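Residence Diary, Grultevdale Paper Conservation Workshop
Entry for December, first half

The workshop opened at the usual hour of 8:30 a.m. The overnight readings in the store were within the permitted range, and no adjustment was made to the humidifier. The reading room registered slightly dry on arrival and was corrected by mid-morning. The chart paper in the older of the recorders has been changed, the previous roll having been finished two days early on account of the faster setting used in November. The setting has been returned to normal.

The principal business of this period remains the Evitz parish maps. The set was received in the fall in its original chest and comprises 518 sheets, of which the greater part are tax surveys, with a smaller group of drainage plans and a few road proposals that were never carried out. The condition survey of the full set is now finished. It had been the intention to complete it before Thanksgiving, and the delay is recorded here so that it may be taken into account when the schedule for the spring is drawn up. The drainage plans took much longer than the tax surveys. They had been folded a second time, against the grain, at some point after they were first filed, and each had to be relaxed in the humidity chamber before it could be opened far enough to be read.

The findings of the survey are summarized as follows. Eighty sheets require treatment before they can be handled by readers. The remainder may be issued in their present state once they have been placed in new folders. Of those requiring treatment, the most common fault is breakage along the center fold, followed by loss at the lower corners where the sheets were held for turning. Mold staining is present on the sheets from the bottom of the chest. It is old and inactive, but the sheets have been kept apart from the rest as a matter of policy, and gloves and masks are to be worn when they are moved.

The question of the earlier repairs was considered at length. Many of the sheets were mended in the years when the maps were still in daily use at the county office, and the materials used were those that lay to hand: strips of ledger paper, gummed tape, and in one instance the printed border of a seed catalog. It is the position of the workshop that these mends form part of the history of the maps. They will be left in place where they are sound and are doing no harm. The gummed tape will be removed in every case, as the adhesive has already discolored the sheets on both faces and will go on doing so. The seed catalog border is to stay. It has held well, and it crosses only blank margin. 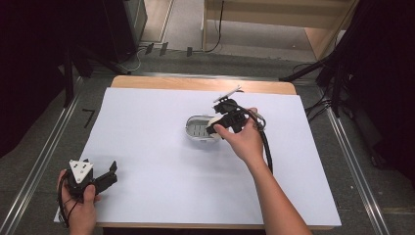 The county office has asked whether the maps might be issued to readers sheet by sheet as each is finished, and the workshop has advised against this. The numbering of the set runs by district, the treatment will run by condition, and a reader asking for one district would be given part of it in one month and part in another. The proposal now before the county is that each district be held until all of its sheets are ready and then released together. Minhas district, with the fewest damaged sheets, would come first and could be in the reading room by the end of February. Wolitz district would come last. A reply is expected before the holiday closing.

Some notes on paste. The wheat starch paste made up at the start of the month was judged too thick and was strained a second time. Even so it dried with a slight shine at the edge of the trial mends, and it was decided to discard it and begin again. The new batch was cooked for 60 minutes over low heat with constant stirring, left to cool under a cover of water, and strained through the horsehair sieve in the morning. It has performed as it should. The cooking time given in the workshop manual is shorter than this and should be amended at the next revision. The manual was written when the old stove was in use, and the old stove ran hot.

The first two trial mends were made on the road proposals, these being the least called for by readers. Tissue of the lighter weight was used on the face of the fold and a heavier tissue on the reverse. After drying under felts and boards for a full day, both sheets lay flat, and the fold could be opened and closed without strain. The toned tissue is a fair match by daylight and somewhat too warm under the lamps in the reading room. A cooler tone will be mixed for the remainder. No attempt will be made to hide the mends altogether, and the treatment notes will state where each one lies.

On ink, the survey found three kinds. The black outlines are stable and did not move under a damp swab. The blue used for watercourses is likewise stable on the tax surveys, but on the drainage plans it released a little color at once, and no water is to be used on those sheets beyond what the chamber provides. The red used for district boundaries is uncertain. It moved on a few sheets and held on others from the same year and apparently by the same hand, and it will have to be tested sheet by sheet. This will add to the time needed for Wolitz in particular, where the boundary was redrawn more than once and every version was left standing beside the last.

It may be of interest to later readers of this diary that the surveyors' notes in the margins have proved fuller than the catalog suggests. They give the state of fences, the depth of wells, and in wet years the condition of the lower road out of Grultevdale, which was reported as impassable with great regularity. One sheet carries a complaint, in a neat and level hand, that the surveyor had been refused the use of a boat. The margins are to be transcribed in full as treatment goes forward, and the transcriptions kept with the condition reports until the county has decided where they should be filed. Where a word cannot be read it is to be marked as such and left. Guesses are not to be entered in the transcription, even in pencil.

Supplies. The order for folder stock has been placed. The supplier has confirmed the larger size but cannot promise delivery before the new year, and the finished sheets will be held between boards in the meantime. Blotters are low. Half of those in the drawer have been used more than once and should be turned over to packing. The large brush has begun to shed and has been withdrawn from use on originals. A replacement has been requested under the ordinary budget line, with a note that the last request was returned for want of a signature. Distilled water is sufficient to the end of January.

Building. The north window in the wet room continues to let in a draft at the lower sash. It has been sealed with tape for the winter, and the matter has been reported again. The freight elevator was out of service for part of one afternoon, during which the map chest remained on the ground floor under supervision. It was brought up before closing. The chest itself is sound except for the bottom drawer, where one of the runners has split, and it will be returned to the county office once the maps have been rehoused. The drawer labels have been recorded in their existing order, including those that do not agree with the contents.

A request was received from the school at Wolitz for a class visit in the spring. The workshop is in favor, subject to the usual limits on numbers in the wet room and to the visit falling outside the weeks set aside for tape removal, when solvents are in use. A reply to that effect has been sent, and two possible weeks in April have been offered.

For the second half of the month the order of work is to be: tests on the red ink for Minhas district, mixing and aging of the cooler tissue, and the first of the center folds. The workshop will close at noon on the last working day before the holiday. The chamber is to be emptied and dried out beforehand, and nothing is to be left under weight over the closing except the two road proposals, which may remain as they are. The readings in the store will be taken by the building staff and entered in this book on return.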